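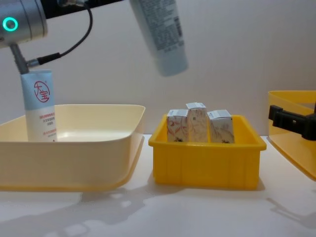

Konrad Ammann wrote in before we'd even finished the draft of this: he signed the petition outside the Leitner Street library, he's voted in Cloradside his whole adult life, and he wants to know why his name doesn't count now. So do we.

**FOR IMMEDIATE RELEASE**

**Open Meetings Cloradside files challenge after clerk throws out 24 petition pages**

*Group says the public-notice amendment had enough names and belongs on the November ballot*

CLORADSIDE, Tesavard County. Open Meetings Cloradside filed a written challenge Monday with the city clerk's office over the rejection of 24 signature pages from its charter amendment petition. Without those pages the petition falls short of the 1,000 valid signatures the charter asks for. With them, it clears.

The pages were not rejected for fraud. Nobody at the clerk's office has claimed fraud, or duplicate names, or people from outside the city. The letter we got gives a single ground: "circulator statement incomplete." That's it. One line, no page-by-page list, no explanation of what was missing.

We have copies of every page we turned in. Each one has the circulator's name, signature and street address. What they don't have is a zip code next to the address. There is no blank for a zip code on the form. The form is the city's own form. We picked it up at the city's own counter.

"I asked what was incomplete and was told to read the letter," said Domenica Hubmann, who filed the petition on behalf of the group. "I had the letter in my hand. It's one sentence long."

**What the amendment would do**

It's short. Voters can read the whole thing standing up.

- City council would have to post the full agenda, with attachments, two business days before a regular meeting. Right now it's the afternoon of, sometimes later.
- Items added after posting could be discussed but not voted on, except in a declared emergency.
- Closed sessions would need a stated reason in the minutes. "Personnel" or "legal" alone wouldn't be enough.
- Minutes go online within two weeks of the meeting, draft or not.

No new tax. No new department. No change to who sits on council or how they get elected, whatever the mailer said.

**How we got here**

Most people who signed brought up the Astik contract before we did. For anyone who missed it: council voted last spring to have Astik run the city's permit and utility billing website. The item wasn't on the posted agenda. It was added at the start of the meeting, moved, seconded and passed before the public comment period opened. People who had come to talk about the bus stop on Orchard found out about it the same time everybody else did.

We take no position on Astik. Maybe it's a fine product. Some of our members like it better than the old site and have said so at our meetings, loudly. The question is whether residents get to see a contract before their council signs it, and under the current rules the answer is whenever the council feels like it.

Signature gathering went from late winter into summer. Library, farmers market, the ball fields, the parking lot behind the hardware store (with permission). Our circulators all live in the city and all of them read the instructions sheet, becuase we made them sign that too.

**What we're asking the clerk to do**

Reinstate the rejected pages, or tell us in writing, page by page, what is wrong with each one.

Send the signatures on those pages for a check against the voter rolls, same as all the others. So far as we can tell that check was never done. The names were set aside unread once the pages were marked.

Certify the petition to council if the count holds up, in time for the printing deadline for November ballots.

If the clerk won't, we will ask the Tesavard County court to order it. Papers are drafted. We would much rather not, it costs us money and it costs the city money, and the city's share comes from the same residents whose names got tossed.

**About the cure period**

Several callers asked about this so a quick note. The charter gives petitioners a window to fix defects after a petition is found short. We intend to use it, and circulators will be back out with fresh pages while the challenge is pending. But a cure period is for fixing mistakes. Adding a zip code to a form with no place for one isn't something we can cure, and we don't want people who already signed being told they have to do it over.

If you signed before, **please don't sign again** unless we contact you. A second signature from the same person can be struck and may take the first one down with it. We're getting an answer from the clerk on exactly how that works and will post it when we have it.

If you haven't signed and you're registered inside city limits, find us at the library entrance, evenings, or the farmers market. Bring nothing. You'll need to print your name the way it's on your registration, and your street address. Not a PO box. Put the zip code if you want, next to the address, there's room if you write small.

**Council's response so far**

None on the record. The clerk's office confirmed it recieved the challenge and said it is "under review." We asked for a date and didn't get one. The council president's office has not returned our calls. The next regular meeting has petition matters on nothing we've seen, but then the agenda isn't posted yet.

Members of the public can speak on any subject during open comment. Sign-up sheet is by the door, goes out half an hour before start and gets pulled when the meeting is called to order. Come early.

**Documents**

Copies of the rejection letter, the challenge, the blank city form and the full text of the amendment are available to press on request. Signature pages themselves are available for inspection with addresses covered. We won't be sending those by email.

**About Open Meetings Cloradside**

Open Meetings Cloradside is a residents' group formed to pass the public-notice amendment. It isn't affiliated with any party or candidate and does not endorse in council races.

**Press contact:** Domenica Hubmann, for Open Meetings Cloradside. Evenings are best. Leave a message, she calls back.

\###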